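Town Library to Lend Household Linens Starting in May

The Grarnow town library will begin lending towels, sheets and blankets in May, adding to a collection that already includes cake pans, hand tools and board games.

Anyone with a Grarnow library card will be able to borrow a set for up to 20 days at no charge. Each set comes in a zippered canvas bag and holds bath towels, hand towels, a sheet set and one blanket. Extra hand towels can be checked out separately.

Seema Semwal, who runs the library's lending desk, said the idea came from requests at the counter. People with relatives coming to stay were asking whether the library had air mattresses, which it does, and then asking what to put on them.

"We had the mattress and the pump, and people still had to go out and buy sheets they would use one time," Semwal said. "It was an odd gap."

The library has put together 200 sets. Most of the bedding was bought new with $3,009 left over from last year's shelving budget, and the rest came from Bhatia, a bedding store on Mill Street that was closing out its older stock. The store's colors vary, so borrowers may get a bag in which the hand towels do not match the bath towels.

Washing will be handled by Grirano, a laundry service two blocks from the library. Borrowers are asked to shake items out and return them dry, but they do not need to wash them. Everything is laundered on hot after each loan, including pieces that come back unused. The laundry does not use scented detergent or fabric softener on library items.

Stains and small tears will not be charged to the borrower. A set that is never returned will be billed at replacement cost. Semwal said towels that wear thin will go to the animal shelter on Route 9, which has taken the library's old cleaning rags for years.

Sets can be reserved online through the library catalog, which is run by Nevovance, or by calling the desk. Search for "linens" under the household heading. Holds will be kept for two days. Bags are too large for the book drop and have to be brought inside to the lending desk, which closes at 6 p.m.

Two groups asked for changes before the plan was final. Parents with children at the summer swim program wanted a towels-only bag, and that option has been added. A proposal to lend pillows was dropped after the laundry said it could not dry them fast enough between loans. Borrowers will need to supply their own, along with any mattress pads.

The library will also hold a short class on caring for towels at home, covering how to get rid of a musty smell and why softener makes cotton less absorbent. Registration is at the lending desk.
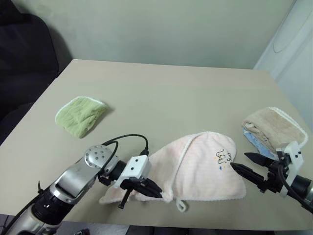 Do borrowers have to wash the linens before bringing them back?

They only need to shake them out and return them dry. The laundry service washes everything after each loan.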